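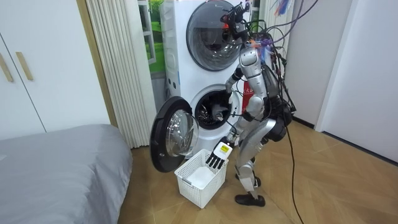 Laundry corner, notebook. Wednesday, March 8, 2023

Continued from the last page. The stacked pair is now in its final place against the back wall. I wanted to write down how we use the corner before I forget the details, and also so that colleagues stop asking me in the hallway.

Loads today: 2 of towels and cloths, both in the lower machine, 40 degrees, the normal program. The first load was too big. The towels made one big knot and I needed a long time to find the ends. For the second load I took out almost 4 kilos and it went better. I propose we keep the drum at half full for cottons, and the grey rags from the paint bench go separately, always.

Detergent: we still have the Lilow powder, and it leaves white marks on dark cloth when the water is cold. The liquid from Jernerov does not do this, but it costs more. I will finish the powder on the white things and then order the liquid. 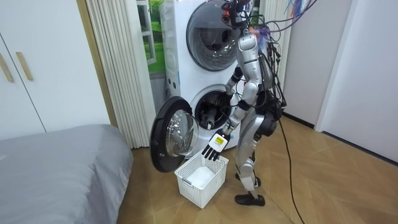 Notebook entry by the laundry corner keeper, Jastden workshop

About the basket. I tried the tall round hamper from the storage room first and it was not a good choice. It stands too high for the lower door and one must lift every piece over the edge. The white plastic basket is low and it fits on the floor directly at the opening, so the things go down and not up. Please leave it in the corner and do not take it for carrying offcuts. In September it came back with sawdust in all the holes and I washed it two times.

Order of emptying, as I do it now: small cloths first, they hide at the back of the drum. Then the towels, one by one, without pulling the whole ball. After this, turn the drum by hand one full turn and look again. Today I found a sock in there which belongs to no one in our group. It is on the shelf by the sink.

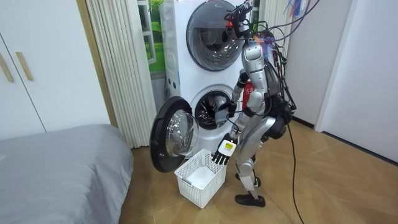 Lower machine with the door open, basket in front.

The rubber gasket must be wiped after the last load of the day, also in the fold at the bottom where the lint collects. Leave the door open overnight. It opens to the left and needs its space, so no stools on that side please.

Floor: the parquet does not like drops. I asked for a mat from Radonjić, size 92 cm, colour does not matter, and it is not delivered yet. Until then wipe with the old towel.

Still to do: descale the lower machine, find the manual for the upper one, write labels for the two shelves (clean / to wash).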